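Prultcombe House - Bedroom and Linen Safety Check
Room 9, second floor, garden side
Checked by: Milagros Tiongson
Date: 2020-11-09
Last check: September

Before you start

Open the curtains, switch on the ceiling light and do the whole round once with your hands in your pockets. I love this part! You spot so much more when you aren't already pulling at a drawer. Mark each line OK, FIX or ASK, and write a comment even when it's an OK.

Floor and doorway

Door opens fully and latches: OK. Much smoother than in September, thank you Unai!
Rug lies flat at all corners: FIX. The corner by the closet has started to curl again. New grip tape, please.
Path from bed to door clear at night: OK
Threshold strip screwed down: OK. I stood on both ends and it didn't budge.

Electrical and heat

Smoke alarm test button: OK. Loud enough to bring Ryota up from the kitchen.
Bedside lamp cord: OK, no fraying, tucked behind the table.
Space heater (Kellon, 700 watts): ASK. It works beautifully, but the feet are worn. Can Berkay take a look before the cold sets in?
Heater distance from bedding: OK. Keep it against the far wall, where the tape mark is.

The bed is my favorite part of the round, because so much of the winter clothing gets sorted there and it really does make the job pleasant - good light, good height, no stooping.

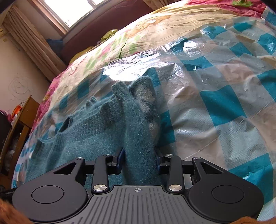
BED AND KNITWEAR

Plastic sheet over the quilt: OK. The teal-and-white check is bright and clear and you can still see the floral quilt along the top and left edges of the bed, so a stain or a lump has no place to hide. Great choice for sorting days. It comes off before anyone sleeps here, and it goes up on the high shelf, well out of reach of small children.
Sheet slippery at the edge: ASK. Don't sit on it to fold. I tried, and slid right off!
Teal sweater: check the seams and cuffs by hand for pins before it goes in a bag. Fuzzy knits are wonderful at hiding them. Lift a bit of the fabric at a time and feel along it.
Knitwear and heater: never dry or warm a sweater on the Kellon, even for a minute.
Bed frame bolts: OK, all tight.

Storage

Closet rail: OK. Yuto rehung it and it's solid as anything.
Top shelf load: FIX. Two boxes of blankets need to come down to floor level.
Garment bags: OK, air holes present, ties knotted.

To do

Rug tape - Unai
Heater feet - Berkay
Blanket boxes - me, with Yuto on the other end

Room stays open for sorting. Heater stays unplugged until Berkay signs below.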